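Chapter 7
Storage Load and Shelf Deflection

7.1 Scope of the chapter

Chapter 6 dealt with joints. The present chapter deals with the boards between them, and with the slow bending that occurs when a board carries weight for years at a time. The treatment is limited to solid wood shelves supported at both ends. Brackets fixed to a wall are covered in Chapter 9.

A shelf under load bends at once by a small amount and then continues to bend over time. The first movement is called elastic deflection and disappears when the load is removed. The second is called creep – most of it does not disappear. A design that checks only the first will pass a shelf that sags visibly after a few winters.

7.2 Terms

Span is the clear distance between supports, measured inside face to inside face. Depth is measured front to back. Thickness is measured top to bottom and has the greatest effect on stiffness: if it is doubled, with span and width unchanged, deflection under the same load falls to one eighth.

Load is given per unit of length. Books form a nearly even load when the shelf is full. A partly filled shelf is treated as full in all worked problems, as the contents may change during the life of the piece.
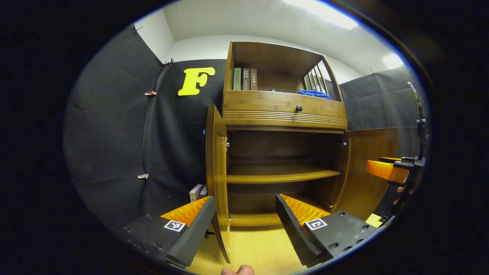

Problems 1 to 19 at the end of the chapter use the Bagheri load table, reprinted on page 104. Values for creep are taken from the Brikanik tests, in which more than 200 boards were kept under constant load in a heated room. Readers who have not worked with second moments of area should review Section 5.3 before going on.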